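Gripper diary, second week with the Ondier kit

September, late evening, tea gone cold again

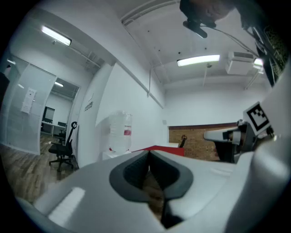
I promised myself I would write something down every night I have this kit, and I have already missed three. So this is a long one. I have been having too much fun to sit still and type!

Quick catch-up for anyone who skipped the first entry. The Ondier is a hand-held gripper. You carry it, you squeeze, you pick things up, and everything you do gets saved so that a robot arm can learn from it later. I have it on loan for the month, and at the end I have to decide if I want to buy one or send it back. I wrote "probably send it back" on the inside cover of my notebook on day one. I have crossed that out.

Today was a recording day. I got in before ten with a list, and the list was simple: cups, lids, the folded cloth, and then the cups again with my left hand. By lunch I had 62 good takes. My best day last week was 13, so you can imagine the mood. I ate my sandwich standing up, scrolling back through them like vacation photos.

What changed? Mostly me. Last week I was moving the way I move when I'm tidying up, fast and from the wrist. The software hates that. It loses its place and then you get this awful little red bar and the whole take goes in the trash. Ihor Mykhailiuk told me on the phone to move like I was carrying soup. I laughed at him, then I tried it, and the red bar went away for most of the morning. I owe him a lunch. (He'll want the dumpling place.)

The other thing was the setup walk. The booklet wants you to turn slowly on the spot with the gripper held up before each session, so it gets a look at the whole room, ceiling and all. I had been skipping it. I know, I know. It's on page two, in bold. Ours is a plain office room with white walls, long lights overhead, a bit of brick showing at the far side and a doorway through to the desk next door, and I had decided there was nothing in it worth looking at. But all those lights and pipes and corners are exactly what it likes. Give it one slow turn and it settles right down. I timed it, and the turn takes less time than it takes me to find my pen.

The frosted glass still worries me. I had two bad patches today and both came when I was working close to the partition. I don't want to blame the glass on the strength of two bad patches. Tomorrow I'll do the same cup task near the glass and then again over by the brick, same cup, same height, and see.

Things I like, while I'm still excited enough to list them:

The grip. I have small hands and I was ready to complain. After a full morning my thumb was a little sore and that was all. The Farahani unit I tried in the spring had me shaking my hand out every few minutes, and I gave up on it before the end of the first day. I should be fair and say that was an older one, and someone had already worn out the spring in it.

The marker on the finger. It's just a printed square with a blocky black pattern, and I love how low-tech that is. If I ruin one, I can swap it. I'm going to ruin one, I already got a coffee ring on the spare.

The export. You pick the takes you want, press the button, go refill your water, and there's a folder. The folder has names I can read! I've spent so many evenings of my life renaming files.

Things I don't like as much:

The cable. It's thin and it runs right where my sleeve wants to be, and twice today I caught it with my cuff. Nothing came loose, but I flinched both times and you can see the flinch in the takes. I rolled my sleeves up after that. I'd pay extra for a little channel to tuck it into.

The charging light. It blinks the same way for "charging" and "full" and I can't tell you how many times I have walked over to check.

The price, a bit. With the case and the extra fingers the quote came to 316 a month on the yearly plan. That's more than I wanted to spend. It's also less than I'd feared, and the Birnis people quoted me more for something I'd have to put together myself. I'm going to sit with that number until the weekend and not talk myself into anything at eleven at night.

In the afternoon I let it go to my head and tried pouring. Rice, from one cup to another. You would think that was the soup advice all over again, but tilting the gripper is a whole different job, and the cup slid down between the fingers every time I got past a certain angle. I did 10 tries and kept one. There is still rice under the cabinet. I found some in my shoe when I got home.

Still, that one good take! I watched it over and over. It's so smooth that it doesn't look like me. I sent it to Ihor and he wrote back "soup" and nothing else.

I also had a go at the practice model that comes with the plan. You feed it your takes and it tells you, in a rough way, which ones it thinks are worth learning from. It disagreed with me on a few of the lid ones. I went back and looked, and on two of them I had bumped the lid with the side of the finger and nudged it into place, which I hadn't noticed at all while I was doing it. So it was right on those, and I deleted them. On a third I still think it's wrong, and I kept that one out of stubbornness.

Plan for tomorrow:
glass versus brick
left hand, cloth only
ask about the rubber pads (softer ones? does Fitilico still make them?)
sweep under the cabinet
do the slow turn FIRST

My shoulder is telling me to go to bed. I keep picking up my toothbrush like it's recording.

14 comments | 9 shares

Recent entries
Gripper diary, day one: unboxing and a lot of red bars
Why I gave up on the Farahani unit
Folding cloth is harder than it looks
My label maker and me
Questions to ask before you rent a kit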